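Sealing Stone: Qistina Ngau on What Countertop Treatments Can and Cannot Do

Qistina Ngau has tested surface treatments for natural stone since she left quarry inspection. She now runs the coatings bench at Nomow, a materials laboratory that takes most of its work from fabricators and kitchen installers. Her current subject is the impregnating sealer, the type that sinks into the pores and leaves no film.

Most complaints that reach her bench, she says, start with a misunderstanding of terms. "Customers hear 'sealed' and think of a jar with a lid. A sealer slows absorption. It buys you time to wipe. If oil sits on an untreated porous slab, it may be visible in 4 minutes. On a treated one you might have the whole evening."

The distinction between staining and etching takes up a large part of her correspondence. A stain is material that has moved into the stone. An etch is a loss of the stone itself, caused by acid reacting with calcium carbonate. Marble and limestone are affected, while most granites are not. "Vinegar, lemon, wine, some bathroom cleaners. The sealer is below the surface and the reaction is at the surface, so the two never meet. I have written that sentence in more reports than any other."
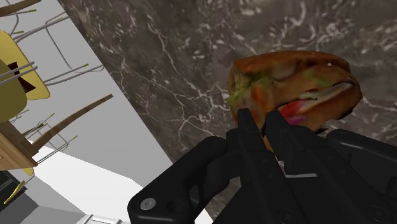
A sandwich held just above a stone surface.

Bread and cold food are low on her list of concerns. Fat is higher, particularly on pale stone, where it shows as a darkened patch with a soft outline. Dark stone hides the patch but shows dull etch marks more readily under a low light. She advises installers to show customers a sample that has already been marked, and to do it before the deposit is paid.

Her test method is plain. Tiles are cut to 100 millimeters square, dried in an oven, weighed, treated, cured and weighed again. Measured drops of water and cooking oil are placed on the face under glass covers and read at fixed intervals. The same tiles are then scrubbed with a weighted pad for 125 cycles and the drops are repeated. "The second reading is the one I care about. Almost anything performs well on the first morning."

Last January the laboratory compared two products, Cliloment and Surkitz, on five types of stone. Ngau will not name a winner. Cliloment is solvent-based and penetrated the dense stones better. Surkitz is water-based and was easier to apply evenly, but it left a haze on polished samples where the surplus had not been removed in time. "The haze was an application fault. We repeated those tiles with a shorter dwell and it went away. The instructions on the can were vague on that point and I told the manufacturer so."

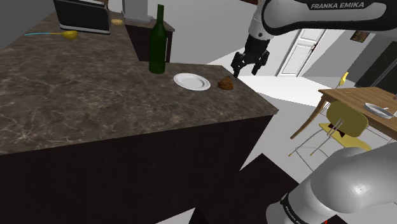

Brown marble with white and gray veining, set over dark cabinet fronts.

Veined material brings its own difficulty. The veins can differ from the body of the slab in mineral content and density, and a treatment that is right for one may be too heavy for the other. Ngau tests both areas separately when the sample is large enough.

Hélder Peixoto, production manager at the fabricator Simões, sends her offcuts from each new batch of marble. He used to seal every top with 2 coats as a matter of routine. "We stopped doing that. Some slabs took the first coat and refused the second, and then my people spent an hour polishing off residue. Now we wait for the absorption figure."

Peixoto also pays closer attention to resin. Many slabs arrive from the processor already filled and backed, and the resin on the face can block a sealer entirely. His shop puts a water drop on the polished face and another on a cut edge. If the edge darkens and the face does not, the face is left alone and the edges are treated.

On maintenance, both recommend less than the trade usually sells. A neutral cleaner, a soft cloth and a water drop test once a year will do for a household kitchen. Ngau would reseal when the drop leaves a dark mark after ten minutes, and at no other time.

She is less settled on heat. Repeated warming seems to shorten the life of some treatments, but her results vary between batches and she does not consider them ready to publish. A new set of tiles is in the oven at Nomow, with readings due through the spring.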